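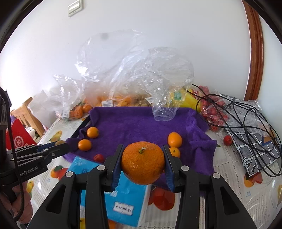 Big mandarin in the grip, little ones waiting on the purple towel.

1/ Fruit week on the Karner set! We're collecting hand-held gripper examples for a picking model, and I have been looking forward to this part since we finished the cups and spoons (so many spoons).

2/ The goal is 100 good episodes per fruit by March. An episode is one short go: reach, pinch, lift, set down, let go. It sounds quick, and it is, until you notice your shoulders have crept up to your ears.

3/ Big mandarins are lovely to hold. You can come in from the sides, close gently and feel the peel push back through the handle. The tiny oranges are another matter - they roll if you so much as breathe near them, so I slow way down.

4/ We did 60 mandarin episodes before lunch and I threw out 5, all mine, all because I closed too early. I keep the slightly clumsy ones, though. If I wobble and recover, I want the model to see the recovering too.

5/ Somebody asked why we don't tidy the table first. Well, kitchens have bags and bottles and tissue packs in them! The Jasetness run was all bare tabletop, and the policy we trained on it got lost the moment there was a second thing to look at.

6/ Tomorrow it's small red fruit, then back to labeling. Happy to swap notes if you're collecting soft produce as well.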